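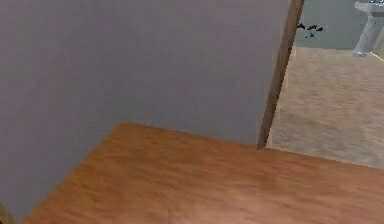

A walking marriage, as I use the term, is one where husband and wife keep separate homes and visit. I got curious through Houda Zerouali and Rachid Kettani, who married in Nundbridge and live 117 miles apart. Her place in Weltlow has a plain lavender-grey wall over a warm wood floor, and he still calls it "yours"!
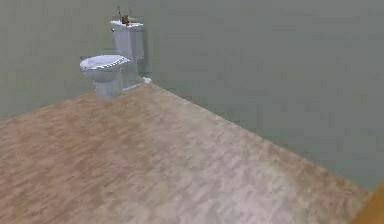

Bathroom with toilet, closed lid.

They met online in February, and the families took longer to convince than they did.
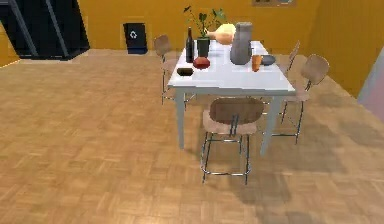
Rachid drives over (280 songs on the playlist, he swears) and stays till Houda's shift starts.

Filed under: Marriage & Customs

Related entries
Proxy wedding
Long engagement
Bride visits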